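Two Arms, One Table: News from the Back Bench

By Pranab Debnath

11 December 2022

If you've stopped by the Gramthorpe workshop since September, you've probably heard the robot before you saw it. There's a soft whine when the shoulders take up their load, then a click from the wrist, and then usually somebody shouting "Leave it, leave it, leave it!" from across the room. I'm happy to report that the shouting has gone down a lot. We've had a very good autumn, and I wanted to get some of it written up while I still remember which week we did what.

For anyone new to the newsletter, we call the robot Danum. It has two arms and works sitting at a table, and the aim is to get it doing small kitchen-table jobs: picking things up, handing them from one side to the other, putting them in a basket. It's the kind of stuff a four-year-old does without thinking and that has kept a room full of grown adults busy for months. I love it. I've built quadcopters, two CNC routers and a very bad lawn mower, and I've never had as much fun as I'm having with this.

The big change this season is that we stopped trying to make both hands the same. All through the summer we had matching grippers on both sides, and it was fine, but we kept running into jobs where one side needed to hold something gently while the other side did the real grabbing. So the left arm now has a proper hand on it, with fingers, and the right arm kept its plain two-jaw gripper. The gripper is the workhorse. It opens, it closes, it doesn't ask questions. The hand is the moody one, and it took most of October to get the fingers to close in the order we wanted (the thumb kept getting there first, and then everything else piled up on top of it).

I'll admit I argued against the change. I thought having two different ends would double the amount of code, and it did make the code bigger, but the planning got simpler. Once you know the left side steadies and the right side grabs, a whole bunch of "which arm should do this?" decisions just go away. I was wrong, I bought the donuts, we moved on.

Cables are the other thing that ate our time. Every joint wants power and every joint wants to talk, and all of that has to get from the base out to the fingertips without snagging when the elbow folds. Our first try had everything zip-tied down tight along the links. It looked great! Then the wrist turned all the way over and pulled a connector clean out of its socket. Now we leave a good loop at the wrist and let the slack hang on the inside of the arm, and it looks like a mess and works much better. If you're building something like this at home, give your wrist more cable than you think it could ever need, then move the joint by hand through its whole range with the power off and watch what the cable does. Do it slowly. Do it again after you've added anything at all, even a sensor the size of a dime.
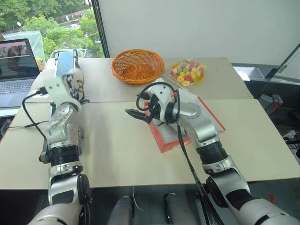
The software side has moved along too. We're running what we've been calling the Majumder routine, which is a fancy name for a pretty simple loop. The robot looks at the table, picks one thing it's sure about, does one move, and then looks again. The old version tried to plan the whole job up front, and by the third move the world had shifted a little and it would be reaching for where something used to be. The new way is slower on paper. In practice we finish more runs, and a failed grab costs us a few seconds where it used to cost us the whole attempt.

We keep a log of every attempt, good or bad, and the count as of this morning stands at 2,892. A lot of the early ones are embarrassing. There's a long stretch in the log where the note just says "missed left" over and over, and it took us far too long to figure out that the table had been bumped and wasn't where the robot believed it was. There's tape on the floor now. Please don't move the table. If you have to move the table, please tell me, and I promise I won't be mad, I'll just go and run the calibration again while sighing.

Speaking of calibration, it used to be a whole evening's work, and I know a few of you stopped coming on those evenings (I saw you sneaking off to the laser cutter). It's better now. You guide the gripper to a few marked points on the tabletop, press a key at each one, and the program works out the rest. The first time through takes some patience, since the arms are heavier than they look and they drift a bit when you let go. After that you get a feel for it. Come and try it, even if you've never touched the project before. It's a really nice way to learn how the joints move, and you can't hurt anything at that speed.

Now, the open problem. Round things! Boxes are easy once you know which way they're turned. The jaws line up with the short side, they close, up it goes. Small round things roll, and they roll into each other, and when you squeeze one, its neighbors go somewhere else. We've tried rubber pads on the jaws, which helped some. We've tried going in slower, which helped more. The next thing I want to try is closing the jaws partway before going down, so there's less finger sweeping through the pile on the way in. If anyone has fought with this on their own machine, I'd love to compare notes.

Baskets are a smaller problem but a funny one. You'd think dropping something into a basket would be the easy half of the job, and for us people it is. For Danum, the rim is a thin line that is easy to misjudge from above, and an open weave lets you see parts of whatever's inside or behind it, which gives the vision code all kinds of ideas about where the edge might be. We got around it by aiming for the middle and letting go from a little higher up. It isn't elegant. I'm hoping to have a nicer answer by spring, and there's a small side project called Barkard that's all about finding rims and edges on household stuff. It's only a folder of scripts right now, so it's a great spot to jump in if you like writing code and don't feel like getting grease on your sleeves.

A few of you asked about safety, and it's a good thing to ask. The stop button is on a long lead and whoever is running the session keeps it in their hand, not on the bench. Hands and faces stay out of reach while the arms are powered, and that includes leaning in to fix "just one thing." Loose sleeves get rolled up and long hair gets tied back. We also cap the speed for anything new, so the first run of a fresh routine is always so slow it's kind of hypnotic. I've seen people bring a cup of tea over to watch.

What do we need? Mostly people, and after that, odds and ends. We burn through jaw pads, so any scrap sheet rubber you've got lying in the garage would be very welcome. Cable sleeving too, the stretchy braided kind, in whatever color you have. And we're always looking for ordinary household things to practice on, the lighter the better: empty boxes, plastic tubs with lids, soft toys, sponges. Please nothing made of glass. I can say with confidence that we're not ready for glass.

The goal for the winter is a clean streak. I'd like to see 100 pick-and-place moves in a row without a person stepping in, using objects that weren't set out in the same spots each time. Our best so far falls well short of that, and I'm not going to print the number, because I think we'll beat it before you read this. When we do get there, the whole log goes up on the shared drive along with the settings, so anybody who wants to try the same thing on their own build has a place to start from.

The shared drive has the wiring notes in it already, by the way, along with the drawings for the wrist adapter we made to fit the hand. The adapter went through a lot of versions, and the early ones cracked right where the bolts go through. The one that's up there now is thicker around the holes and has held up fine. Print it solid if you can spare the plastic, and let the printer take its time on it.

Come by any evening the lights are on at the back. If the arms are moving, wait for whoever has the stop button to wave you over, then grab a stool and ask anything you like.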